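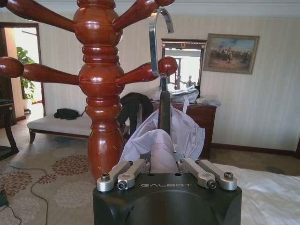 Home | Guides | Perception | Downloads | Contact

Filed under: Wrist camera, Pick and place

Getting a hanger hook onto a peg - the last bit of the approach

Quick write-up, as I keep getting asked. Assumes your arm moves, wrist camera is calibrated and Wena is running. If not do those first.

1. Mask the gripper. Fingers and linkages are always in view, same place every time. Draw the mask once with the fingers open, once closed, save both. Skip this and the segmenter will happily call a link a peg.

2. Find the pegs. Fit a line down each one, keep the tip and the direction. Turned posts give false hits on the rings - throw out anything under 2 cm long.

3. Find the hook. Chrome is horrible for depth, you get holes. Use the colour image for the outline and take depth from the hanger pose in the grasp instead.

4. Pick a peg. Nearest free one, tip pointing towards you. Score under 85, move the wrist and look again.

5. Approach from above the tip, hook opening over the peg. Stop 9 mm short. Re-detect. Then lower.

6. Cloth. Thin white stuff swings and hides the peg so slow right down for the last stretch and wait for it to settel before re-detecting.

7. Open the fingers, back off along the peg direction, not straight down.

Planner limit is 2,000 samples in our config. Raise it if you get no path, but check the mask first, its usually the mask.

Updated 02/07/2018

Comments (3)

I-seul So: Step 3 fixed it for me, thanks. Does the closed mask need redoing for thick coats?

Valentin Ruchti: @I-seul yes if the fingers stop wider. I keep a third one.

tristlow_dev: link to the config is dead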